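January
By the Home Desk

The kitchen island has been sold to us as the answer to everything. Small kitchen? Add an island. Big kitchen? Add a bigger one. I spent a month reading renovation brochures, and I came away less convinced than when I started.

Take the pitch from Hudis, a cabinet firm whose catalog runs to 54 pages. An island, it says, "brings the family together." My family comes together wherever the chips are. Jarotero, which sells stone tops, promises that a slab will "change how you cook." I have cooked on one for 2 years. I still make the same soup.
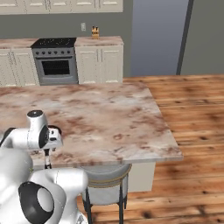 Marble on the island, cream cabinets along the back wall.

Then there is the matter of floor space. The showroom at Dimitriou is the size of a tennis court, so of course everything looks easy to walk around. At home you open the oven, someone opens the dishwasher, and one of you has to back out of the room. The salesman there told me 43 inches of clearance was plenty. He was a thin man, and he was not carrying a roasting pan.

And marble stains. Lemon juice, wine, tomato, all of it. The sealers are supposed to help. I tried one from Tustov, followed the label, and had a ring by the second weekend.

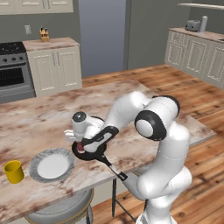

What bothers me most is how rarely anyone suggests a table. A plain one costs far less, you can push it against the wall for a party, and it goes with you when you move. Ask for one at a kitchen showroom and watch them reach for the island brochure anyway.

Comments (3)

marblefan20: Stains are character. Ours looks great.

Dot in the kitchen: We took our island out and I don't miss it one bit.

pantryraid: Forty-three inches is fine if you live alone.

Contact us | Copyright, all rights reserved | Back to top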